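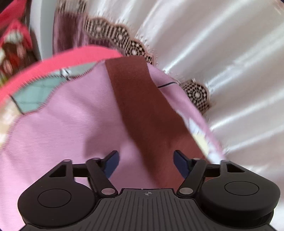 Replacing the strap on a soft fabric bag takes one evening and needs only a straight-stitch machine. The method applies to light twill bodies with a bound top edge, where the original strap has frayed, stretched or come loose at the anchor point. Before cutting anything, look at how the strap meets the edge. On a bag such as the pink one with the coral binding, the brown strap and the binding come together at the top, so both must be handled in the same operation.

Materials

Strap webbing or ready-made strap, same width as the original
Polyester thread, matched to the strap
Machine needle suited to medium-weight fabric
Seam ripper, clips, chalk, ruler

Removing the old strap

1. Mark the position of both strap edges on the body with chalk.
2. Open the binding 2 inches either side of the strap. Do not cut the binding itself.
3. Unpick the strap stitching from the wrong side. Pull out all loose thread.
4. Press the area with a dry iron on a low setting. Test the heat on an inside seam first.

If there is an appliqué panel near the edge, such as a checked piece with a pinked border, leave its stitching alone. A pinked edge is not folded under, and once unpicked it seldom lines up with the old needle holes.

Attaching the new strap

1. Cut the strap to the old length plus 4 inches. Seal or zigzag the ends.
2. Place each end on the chalk marks with 2 inches overlapping the body. Clip it. Pins leave visible holes in fine twill.
3. Sew a rectangle with a cross inside it, stitch length 3 mm. Turn the hand wheel manually over the thickest part.
4. Fold the binding back over the raw edge and clip.
5. Topstitch the binding close to its inner edge, overlapping the old stitching by 6 stitches at each end.

Curved binding

Binding on a curve has to be bias cut. If the opened section has stretched, steam it back to shape before clipping. Do not trim it shorter.

Checking the work

Hang the bag by the strap overnight with its usual contents inside. Inspect the corners of each rectangle in the morning. If the twill has puckered, unpick, add a patch of cotton behind the anchor point and sew again.

Instructions by Nabila Metwally. Pattern check: Marloes Smits.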